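I am cleaning out the hall closet this December and I decided to make a thread of it, because people keep asking me how I store straps and padded things. I am not a professional, I only have a small apartment and too many bags.

First rule in my home: one thing on the table at a time. Before, I was emptying the full closet on the floor and then I was tired after 40 minutes and pushed everything back. Now it goes slower, but it goes.

My friend Nataša Radonjić gave me this method. She moved 4 times and she says the straps are always what makes the mess, they catch on everything.
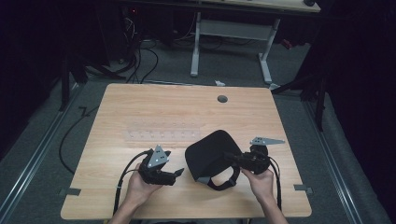

Skasmont, December

The black padded one with the strap loop is on the table now. With soft things like this I first lay the strap out in front, flat, so I can see if it is twisted. The band on this one has a gray edge, which helps a lot, you follow the edge with your eyes.

Then I brush the padding with a dry clothes brush. Fabric like this collects all the dust of the closet. No water! I washed a cushion from Sunia once and the filling needed 2 days to dry and it smelled like a basement.

Don't fold padding in half. It remembers the fold. I put it in the box with the round side up and the strap goes under it — never wrapped around, it makes a line in the fabric.

Somebody asked about boxes. Mine are plain cardboard, I write on the short side with a thick marker. I wanted the nice ones from Plarumier but I can't pay this much for something that stays in the dark.

Still waiting: the scarves, one travel pillow, and a bag of buckles I don't remember buying. If you know what to do with single buckles, please write me. I will continue after dinner.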